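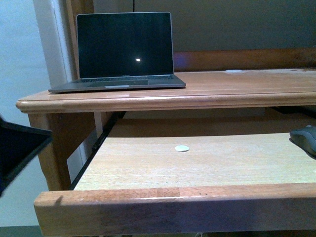 *Figure 5.1 A laptop open on a wooden desk.*

## Chapter 5: Writing a First Draft

I wrote my first short story one Thursday in March, and I hated every line of it! My teacher, Gerrit Lekota, read all 29 pages and asked me one thing: what does your character want? I had no idea (she mostly walked around Skusalham in the rain).

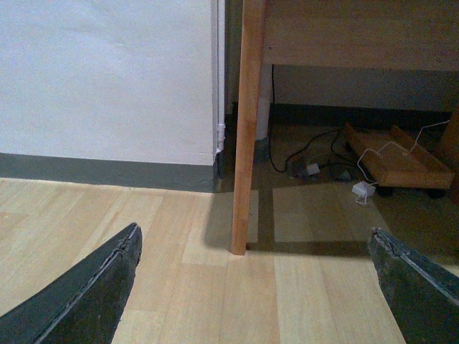
*Figure 5.2 Pale wood-look flooring.*

So in this chapter we'll start with wanting. Pick a person, pick a room, and give that person something to want before lunch.

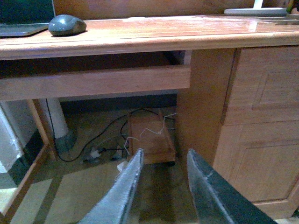

Keep it under 3000 words, and please don't fix your spelling yet. We'll get to that in Chapter 6.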